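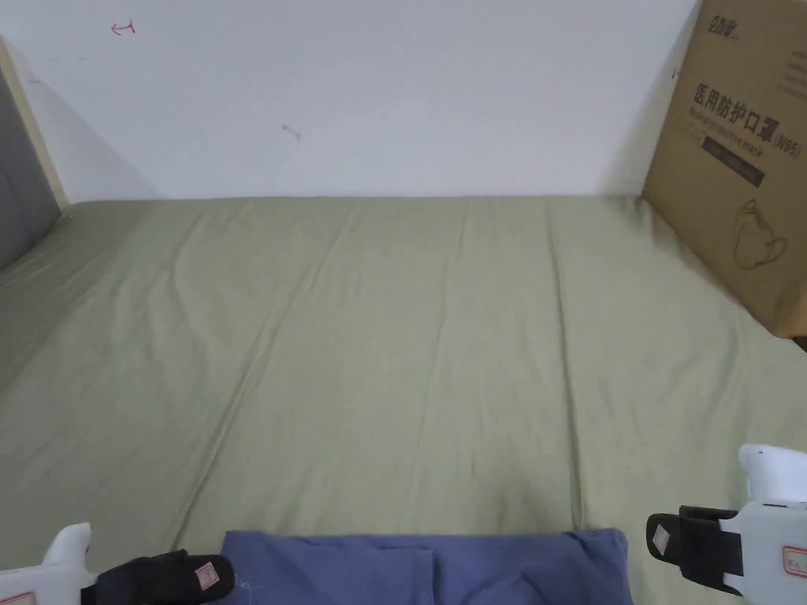

I have been sleeping on the Drundale fitted sheet since October, which is long enough to stop being polite about it. I bought two, both green, on the theory that a person with matching sheets has a plan. The color is a light sage that gets along with everything I own, including a gray padded headboard that was chosen in a hurry. Pulled tight, it goes fairly flat, though the soft wrinkles running diagonally and lengthwise toward the wall are as smooth as mine ever gets. The listing said "wrinkle resistant." It resists, then it gives in.

Fit is the best thing about it. My last sheet, a Bultmont, let go of one corner every night at 2 and was wrapped around my knee by breakfast. The Drundale has deep pockets and elastic all the way around, and it has stayed put through over 60 nights of a fairly restless sleeper. Getting it on is another matter. The fourth corner takes a knee on the mattress and some language — there is a tag that says which end is the foot, sewn in where you'll find it after you've done it wrong.

It washes well. No pilling yet, and the color hasn't moved. In the dryer it swallows every sock in the load and comes out as a damp green dumpling, so stop it halfway and shake it out.

My sister-in-law, Ifeoma Tijani, irons hers. I have seen the result and it is very nice, and I'm still not doing it.

Four stars. I'd buy it again, in a color that shows fewer toast crumbs.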